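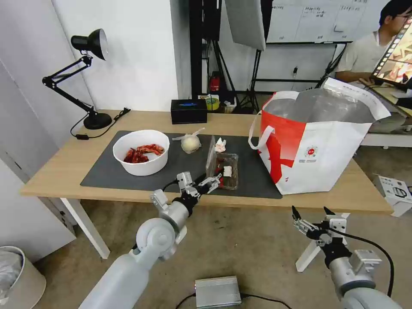
Crayfish at the Desk: Takeout Gallery

Flandance is a small group of people who eat together when the work runs late. We keep a page for each meal that was worth keeping a page for. This one is crayfish, ordered from Bonis, which is a short drive from us on the other side of Irnel. The order was put in by Tibor Katona, who also paid for it and was paid back by most of us.

Page posted 5/18/18. Other meals are in the list at the bottom.

We have ordered from Bonis often enough to have a usual. The usual is one large crayfish, medium spicy, and whatever buns they have left. The large costs 62 with the delivery added. The medium is 50, and it is not enough for more than two people, so we stopped getting it. Add the sides and the total goes up quickly. Our biggest bill there was 381, last November, and that included a birthday.

The Bag

Bonis changed its packing over the winter. Before that, everything came in thin grocery bags with the handles knotted together, and you had to cut the knots. The new bag is a big improvement. It is white with a lot of red on it, it stands up by itself on a desk, and there is a real handle to carry it by. In this picture it is full, with brownish and gray things in translucent plastic wrapping inside and a folded piece of white paper or card sticking out at the right.
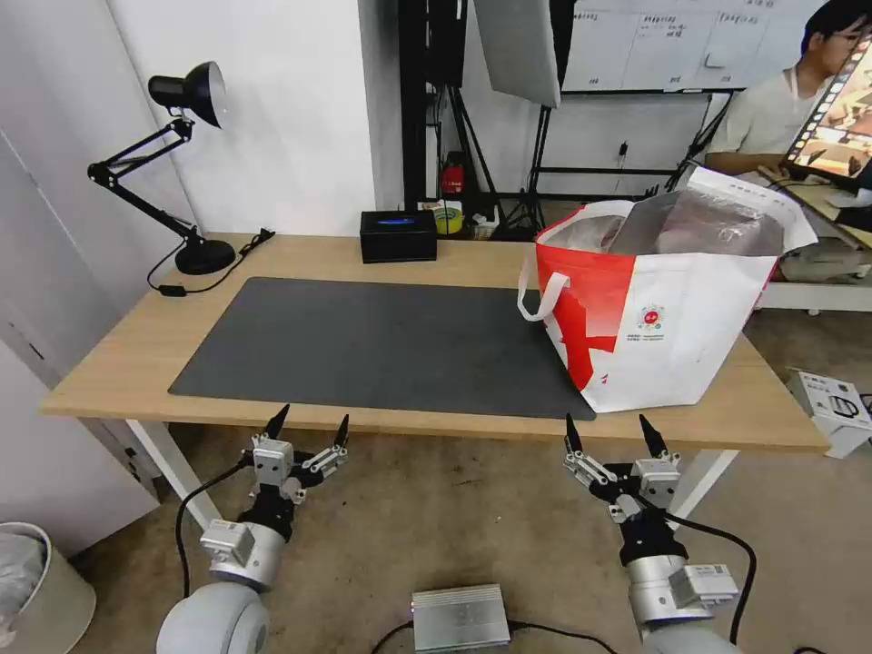
Packing matters more with crayfish than with most takeout. The sauce is thin and oily and will find any gap in a lid. Bonis wraps each item in its own plastic, and then wraps the crayfish a second time. With the bag parked over the right edge of the desk mat like this, there is still plenty of mat on the left to unpack onto. I would put the heaviest thing down first and get the bag out of the way after.

A note on the mat, since people have asked about it in the comments on other pages. It is dark gray and it covers most of the desk. It wipes down with dish soap and warm water. Sauce from a red order will leave a smell if it sits overnight, so we do it the same evening. The wood around it is lighter and shows everything — keep the food on the mat if you can.

On the Table

The bowl goes on the left, under the lamp side, and the small items go to the right of it. Crayfish should be tipped into an open bowl as soon as you can manage it. Left in a closed container they keep steaming and the tails go soft. A wide bowl also means that more than one person can reach in.

Next picture: the bowl with its heap of red shells, and the bun beside it, still in its film with the corners standing up like a pair of ears. The bag is open at the far right end, and you can see the silver lining inside. The tissue box is at the back, where it can be reached from either side of the table. Crayfish needs tissues more than it needs plates.
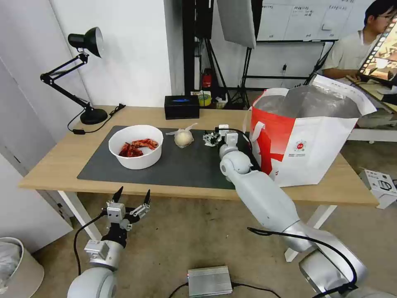 Buns and Sides

The buns from Bonis are plain. There is no filling and hardly any sugar, and that is how I like them with a spicy order. Tear off a piece, press it into the sauce at the bottom of the bowl, and eat it before it falls apart. If you order after 8 in the evening they may be out of buns, and they will put in rice without asking you.

The sides come in clear takeout boxes with an attached lid. These are good boxes and we wash them and use them again. The top picture on this page has one with its lid up and a few dark and white pieces of food inside. We have tried most of the sides on the menu by now. The cold ones travel better than the fried ones. The cucumber is fine but you can make it at home for much less.

Things that go with it, from our own kitchen shelf:

Black vinegar, in a small dish
Cold beer or cold barley tea
Extra chopped garlic
A second bowl for the shells

The second bowl is easy to forget. Without it the shells end up on the lids, and then the lids can't be used.

Bowl and Bag Together

The last picture is from a different angle. The lamp is on the left end of the table with its shade toward the wall, and the big white bowl is up on top of the bag, partly over the mat. You get a good look at the crayfish in this one — claws, legs and shells all tangled together, and a very bright orange-red. 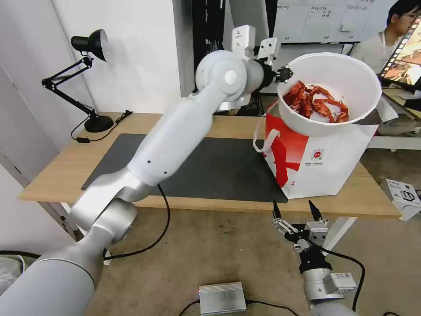 How to Peel Them

We get a new person at nearly every one of these meals, so the method is written down here.

Pull the head away from the tail with a twist. Squeeze the tail from both sides until the shell cracks underneath. Peel off the first two rings, hold the end of the tail, and pull the meat out in one piece. Take out the dark vein along the back. The claws on the larger ones are worth cracking, and the claws on the small ones aren't.

Gloves are in the drawer under the kettle. Wash your hands before you touch your eyes, even if you wore the gloves.

Ordering Details

Bonis takes orders by phone until they close. Ask for the sauce on the side if you are going to keep part of the order for the next day. The drivers know our building as the old Bondarchuk building, and it is better to give them that name than the street number. Come down to the side door.

More meals: Noodles and Broth, Two Kinds of Duck, Birthday Dinner (November), Cold Plates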